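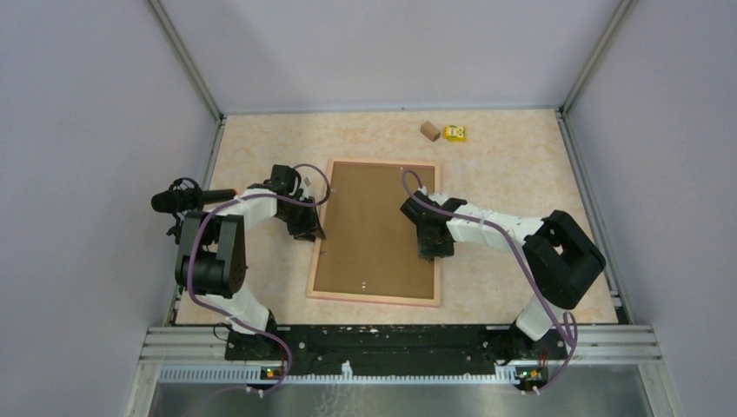 4.3 Comparing finger sets on the two-arm cell

The Vestergaard data sheet rates the standard fingers for thin-edged parts. Treat that as a claim to check. Jummai Afolabi's bench notes from August disagree with it, and so may yours.

1. Lay the framed cork-colored board between the arms, long side running front to back.
2. Bring both grippers over the side borders, fingers pointing down. Stop short of contact.
3. Check that each purple cable still has slack at the wrist. Do not trust the simulator on this – it does not model cables.
4. Load program 653 and run it at low speed.
5. Run 96 lifts per finger set. The ten-lift test in the Astuder quick guide is too short to tell you much.
6. Log every slip, including the ones the controller reports as "grip OK".

CAUTION: Keep hands out from between the arms while the drives are on. The pause button holds position; it does not cut power.

NOTE: The frame is narrow. A finger that lands on the panel can press in and give a force reading that looks like a good grip.

NOTE: Error 2196 is listed as "object lost". We have also had it with the board still held. Look before you clear it.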